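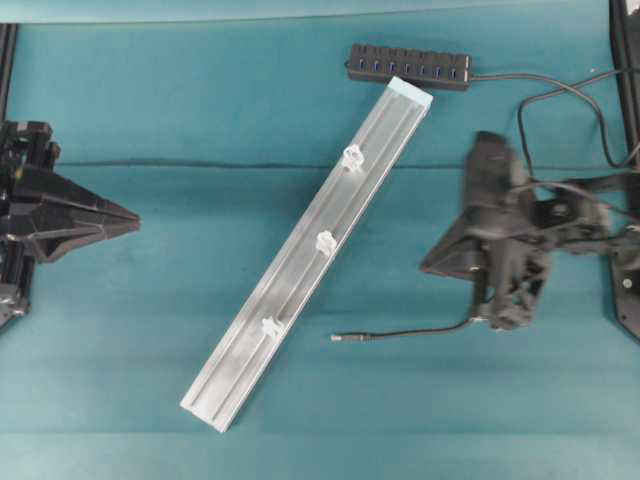
Loltstead repair evening gets a table for rails and clips

People in Loltstead who have given up on a sagging curtain or a sliding door can bring the parts to the Wadon Rooms from July, when the monthly repair evening adds a table for tracks and rails.

Ruth Condori, who runs the evenings, said 97 items came in over the past year and 21 of them were rails with missing or broken clips. Most went home unmended.

"We had the tools but never the right bits," she said. "A length of aluminium rail is no use to anyone if the plastic clips won't stay in the groove."

Local shop Tolico has given 200 white clips in mixed sizes, along with a box of end caps. Nhàn Phí will look after the table and cut rails to length on request. Visitors should bring the old clips with them, even if they are in pieces.

Rails longer than 2 metres cannot be taken in, as they will not go round the stairs. Entry is free and parts are charged at cost.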